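# Recording pick demonstrations for Eltetti

Before you start, home the arm, load the `basket_pick` profile and check that the wrist stream is live. Set the episode limit to 400 steps. Anything longer is cut by the loader without a warning.

The policy sees the wrist view and the joint states, so judge every start pose from the wrist view.
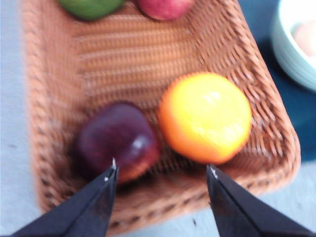
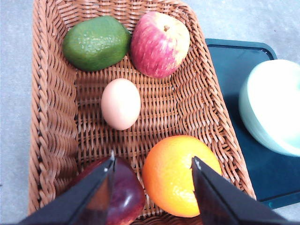
Wrist view over the basket. The egg is in the second one only.

## Recording

1. Change the layout by hand. Move at least two items between episodes and swap one out every tenth episode.
2. Type the target into the prompt field. Use the short form: `pick orange`, `pick egg`. Leave out words like "left" unless the basket holds two of the same thing.
3. Press the pedal, wait for the tone, then move.
4. Approach from above with the fingers open. Close at a steady rate. For eggs, use the `soft` grip setting, which caps the motor current at 800 mA.
5. Lift clear of the rim, hold for one second, release the pedal.

If you miss, keep going and try again within the same episode, up to two retries. Tag it `recovered`. Discard the episode only if an item leaves the basket or the leader arm drops its connection.

## Checking the set

Run the checker after each session:

```
drekileo check ./sessions --min-steps 60
```

It reports dropped camera images, time gaps over 50 ms and prompts that don't match the item list. Fix prompts in the sidecar file. Time gaps can't be fixed, so delete those episodes.

The target is 1,000 accepted episodes per layout family. The February set stopped at 878 and was short on egg picks; train on it only together with the current one.

Upload goes to the Kostiuk share. Send item list changes to Eifion Eynon before recording with them.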